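Tundstead Bioluminescent Culture Kit

Product code TD-109. Supplied by Fliltska. Page last revised August 20, 2025.

The Tundstead kit contains a live culture of a light-producing marine bacterium, ready to be transferred to fresh plates. It is meant for school and college practical work on light emission, oxygen demand and cell density. The strain is non-pathogenic and grows on salted agar.

Contents
1 slope culture in a screw-capped tube
7 poured agar plates, sealed
4 bottles of sterile broth
13 disposable loops
Printed method sheet

Plates should be streaked on arrival and kept in the dark at 18 to 22 °C. Light is normally visible the next day. Allow the eyes several minutes to adjust in a fully darkened room — a blind drawn over a bright window is seldom enough.
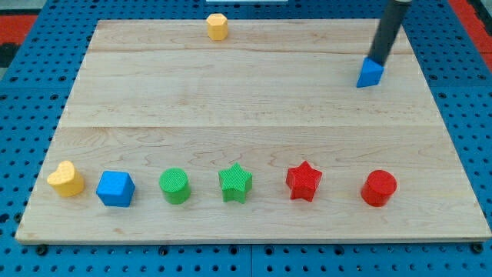 Broth cultures glow only while oxygen is present. A tube left standing dims from the bottom upwards and brightens again when shaken. Output also depends on density, so a freshly inoculated bottle will appear dark for the first few hours.

Storage
Keep the slope refrigerated and use it within 7 days of delivery. Do not freeze. Unopened plates may be kept until the date on the sleeve.

Disposal
Autoclave all used plates and broths, or soak overnight in a suitable disinfectant.

Accessories
Widel dark box, with viewing port
Mạc light meter, battery operated
Replacement slope, from June to March only

Delivery is by tracked courier. Orders received on a Friday are held until the following week.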